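Notebook, small room, September

8:30. Started on the small room. Triin had the key from Plamgate and left it on the hook in the hall, so no waiting around. Windows first. Opened the left one as far as it goes, which is a hand's width before it hits the stop. Knut thinks the stop was added later and can come off. Leave it for now.

What we're trying to settle this month is the order of work for a room that gets used every day and cleaned in short bursts. Lutz wrote the first version of the sheet in the spring and it had the floor at the top. I've swept that floor first and I've swept it last, and when it goes first I end up sweeping it twice, once for the dust and once for whatever comes off the cloth and the windowsill. New order on trial:

Curtains shaken and tied back.
Low table cleared, cloth off, shaken outside.
Bottles and bags sorted.
Wastebasket emptied, new liner.
Floor.
Cloth back on.

Curtains. The pink ones shed more lint than I expected. Took the long one down off its rings to shake it and regretted it, because two of the rings are bent and it took longer to get back up than everything else I'd done by then. Next time shake it where it hangs. The sheer behind it only needs a light brush. Kipchumba wants to wash the whole set. Fine with me, but cold and one panel at a time, and somebody has to be here to hang them damp so the folds drop out. Not to be put in the dryer. We did that with the set from the Gesosik flat and they came up short at the hem.

Cloth. Shook it off the back step. The check pattern hides crumbs very well, so it gets shaken whether it looks like it needs it or not. Checked both faces for tea marks and found one near a corner, old, brown at the edge. Rubbed with dish soap and a wet rag, left it, rubbed again. Paler, still there. Theda says washing soda. I'd try that on the underside of the hem before going near the lettering.

Note on how the cloth goes back: it is longer than the table. If it's centered it hangs over both ends and catches on your foot when you walk round. Pull it toward the wall end and fold the extra once. Kipchumba pins it with a clip underneath. I tried that and the clip held, though it leaves a dent in the cloth. Ask Lutz if he still has the flat clips from the Wurnska job.

Bottles. These live on the floor in the corner past the end of the table, by the wall. They've been moved to the shelf in the hall twice and both times came back within a day, so that is evidently where people want them. Leaving them there and writing the sheet to match. Rule for sorting: anything empty goes out, anything without a lid gets a lid or goes out, paper bags get folded and kept up to 5, the rest to paper. Wiped the floor underneath, which was sticky in one patch. Warm water and a drop of soap dealt with it.

Outlets along that wall: dry cloth only. Please put this on the sheet in capital letters, Lutz.

Wastebasket. We've now had the round one out in the open floor for most of the month instead of under the window. I was against it, and I've changed my mind. When it stood under the window, wrappers ended up on the table and stayed there until somebody did the room. With the bin out where you can reach it from the table, they go in. It does mean stepping around it, and Theda has kicked it once. She'd like it moved a little closer to the table end so there is a clear path to the door. Will try that next. 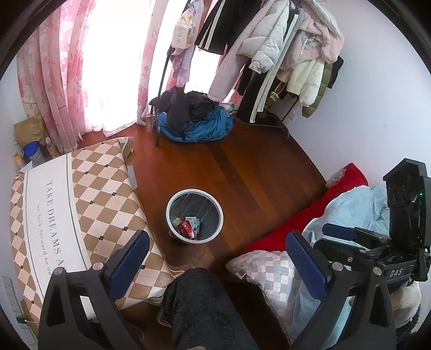 Liners are the other thing. The dark thin ones from Meinecke are a size too big for this bin. They fit over the rim well enough but the extra bunches up down the side, and small stuff can get caught in the creases when you lift the bag out. What works: push the liner down to the bottom with your fist first, then open it outward, then fold the top over the rim. If you fold the top first you trap air under it and the bag rides up. Triin ties a knot in the slack on the outside, under the rim. It looks untidy but the bag stays put. I've used up 4 liners practicing this, so please don't order more of the big size until the roll is finished.

How often to change it: Lutz's sheet says daily. With only dry wrappers and packets in it, daily is a waste of bags. Change it when it's half full, or the same day if there's any food or a tea bag in there. Kipchumba agrees. Knut would rather have a fixed day so it isn't left to opinion. Not settled.

Floor. Dry sweep with the soft broom, along the boards, from the window toward the door. Then the flat mop, wrung out hard. The varnish shows every streak if the mop is too wet, and you see it worst looking toward the window. Second pass with a dry cloth under the mop head took the streaks off. Don't drag the bin across to sweep under it. Lift it.

The low table I did not move. Swept under it from the long side with the broom held flat and got out a pen cap and a good deal of fluff.

Time for the whole room came to 30 minutes, leaving out the business with the curtain rings. Lutz's order took me longer when I tried it, but I was also talking to Theda for part of it, so don't read much into that. Knut to do the same room in the same order without reading this page first, then we compare.

Still to do:
Two new curtain rings, same width as the old ones.
Washing soda.
Flat clips, ask Lutz.
Broom head is coming loose on the handle again. I put a turn of tape round it for now.
Key back to Plamgate by 4.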